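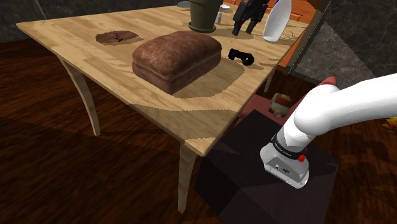

Trerkeck Bread Recipes – data card

Contents
603 home bread recipes in one CSV file, one recipe per row. Most came from the Tanari and Raju community cookbooks and were typed in by hand.

Columns
title, source, flour_g, water_g, salt_g, yeast_g, oven_f, bake_min, notes

Known problems
Cup measures were converted to grams using a single table, so flour weights may be off. Around 50 rows have no oven temperature – the books just say "hot oven." Rye recipes with a starter list yeast_g as 0.

Changes
Version 3 fixes the swapped salt and yeast columns in version 2.

License
Free to use with credit to Trurnus.

Last updated 13 March 2026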